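I finally cleared out the hall closet this month, the one I've been walking past since we moved to Wakano, and wow, do I own a lot of wrapping paper. Seven rolls! I also found the good scissors (hooray) and a 900-piece puzzle of the Gendow lighthouse that I'm almost sure is missing its sky.
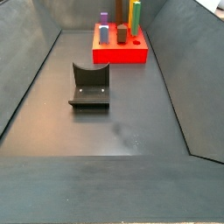 Dark gray, open on top, and shallow.

My rule was 10 minutes a day with the radio on, and I only broke it twice. Most of the coats went to the Kultska Street swap, and I came home with just one new one, so I'm calling that a win. Next up is the kitchen drawer with all the batteries in it. If you've found a good way to store those, please write back and tell me, I'm all ears!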